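Search Search this site Enter keywords

Lost Property and Left Items: Frequently Asked Questions

Updated January
By the Passenger Services Office, Volness Transport

I have left something on a bus or tram. What should I do first?

Please complete the lost property form, either online or at the desk in Otmont Interchange. Give the route number, the direction of travel and the time at which you left the vehicle. Drivers are not able to search a vehicle while it is in service.

How soon will my item reach the office?

Items found on routes that finish at the Adamczyk Road depot normally arrive the next working morning. Route 142 finishes outside the area and is cleared only twice a week, so items left on that service may take longer - please allow four working days before you contact us again.

Where is the office, and when is it open?

The office is on the lower level of Otmont Interchange, beside the ticket hall. It opens at 8.30am and closes at 5pm, with a break between 1pm and 1.30pm. It is closed on public holidays. Property cannot be collected from the depot.

Is property left at Stilulura railway station handled by you?

No. The station keeps its own store. If you changed between the train and the 601 bus and do not know where the item was left, please report it to both offices.

What do I need to bring when I collect?

You will need your reference number and one form of identification. If another person is collecting for you, they must bring a signed note from you together with their own identification. We may ask for further details of the item, such as a mark, a lining colour or the contents of a pocket.

Is there a charge?

A handling charge of £3 applies to most items. There is no charge for school bags, walking aids, medicines or travel passes. Anyone aged 18 or under collects free of charge.

How should I describe a wallet, purse or card holder?

State the colour, the material if you know it, how it closes and whether there is any name or maker's mark on it. In a busy month the office receives more than 285 small items, and "brown wallet" will not be enough for us to find yours.

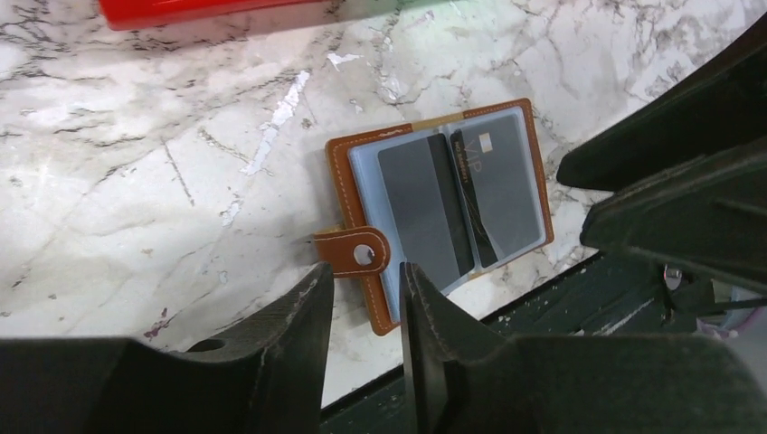
Bank cards are treated separately from the wallet or purse in which they are found. They are held for two working days and then destroyed, and you should ask your bank to cancel them as soon as you notice the loss. Driving licences and passports are returned to the body that issued them after two weeks. Cash is counted by two members of staff, sealed and entered in the register.

How long is property kept?

Most items are kept for eight weeks. Food is disposed of on the day it is received. Wet clothing and umbrellas are kept for two weeks.

What happens to property that is not claimed?

It is sold or recycled - the proceeds, after costs, go towards the concessionary travel fund.

I have found something. May I keep it?

No. Property found on our vehicles or premises must be handed to a driver or to the office. You may leave your contact details if you wish.

Was this page helpful? Yes No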